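Surton Letters, a small data card

Welcome, and thank you for stopping by! These are transcribed letters from the Prutenell papers, written by a historian of the Maurya court to friends at home and abroad.

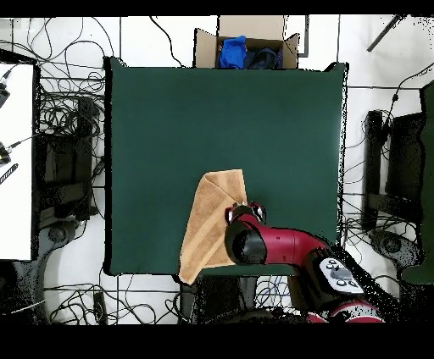
We kept the old spellings wherever we could read them, and there are 27 letters so far, each in its own text file.

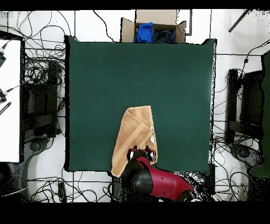
Towel on the green mat, open box behind.

Dates in brackets are our best guess, so please go gently with them.
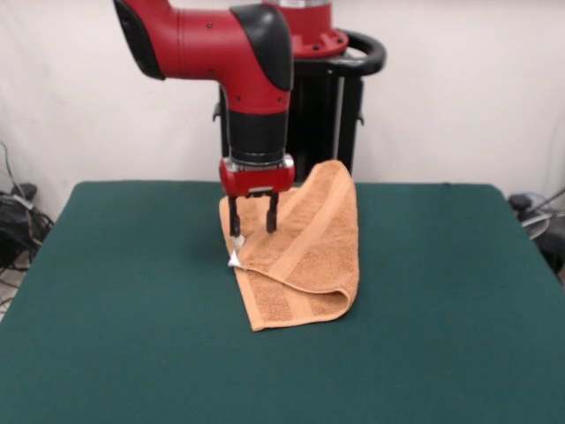

Letters from the Tivdale years will follow once we've checked the handwriting again.

Last updated August 2019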